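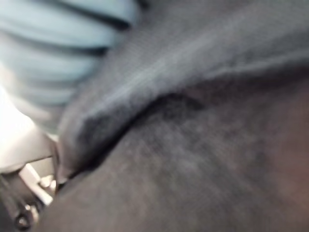
# Folding and Storing Thick Knit Fabrics

Student project report, Textile Care module
Consuelo Cordero and Teodoro Cabello

## 1. Background

Our module asked each pair to pick one everyday laundry problem and study it for a term. We chose the folding of heavy, fuzzy fabrics. Thin cotton shirts hold a crease and stack well. Felted or knitted cloth does not behave the same way. It springs back, the layers slide over each other, and the stack leans after a few days on the shelf.

The idea came from the lost clothing shelf in the Montoya building, where the sweaters are folded in January and need folding again before the month is over.

## 2. What we wanted to find out

- Does the place of the first fold change how well a thick item holds its shape?
- Does it matter if dark, fuzzy items are stored against smoother, lighter ones?
- Can a person with no practice learn the better fold quickly?

## 3. Materials

We used sweaters, throws and scarves lent by students in our hall. All of them were clean and dry at the start. The heaviest piece, a gray throw, weighed 600 grams. We left out anything under 500 grams in the main test, so the scarves were only used for practice.

Folding was done on a desk. For storage we used one open Velska shelf and one Warko box with a lid.

## 4. Method

Each item was folded in two ways.

**Fold A (half fold).** Lay the item flat, bring one long side over to meet the other, then fold the bottom up to the top.

**Fold B (third fold).** Lay the item flat and bring in both long sides so that they overlap in the middle. Press along the edges with the flat of the hand, then fold up from the bottom in thirds.

Every folded item was left for 40 hours. We then measured the height of the stack at the front and back and wrote down the difference. We also checked for fibers that had moved from one item to the next.

Teodoro did all the folding in the first week and Consuelo did all the measuring. We traded jobs after that. We should have done this from the start, because Teodoro presses harder and his stacks came out lower.

## 5. Results

Fold B gave more even stacks on the shelf. With Fold A, the thick folded edges all ended up on one side, and the stack tipped toward the other. Turning every second item around fixed most of this, but it took longer and people forgot to do it.

In the box the two folds came out nearly the same. The walls hold the items in place, so the fold matters less there.

Seams caused more trouble than we expected. When a fold fell right beside a seam, the cloth made a raised ridge that would not press flat. Moving the fold 2 inches away from the seam helped in most cases. It did not help with the throw, which stayed bulky however we folded it.

Gray and black fibers were easy to find on the lighter items, mostly where the layers had rubbed. A sheet of Wullemeck tissue between them reduced this.

## 6. Problems

We only had one shelf, so the tests ran one after another and the room was warmer toward the end. We also did not get to our third question properly. Two hall mates tried Fold B, but we did not time them.

## 7. Next steps

Consuelo wants to repeat the shelf test with rolled items. The measuring sheets are in the module folder, with the first week marked separately.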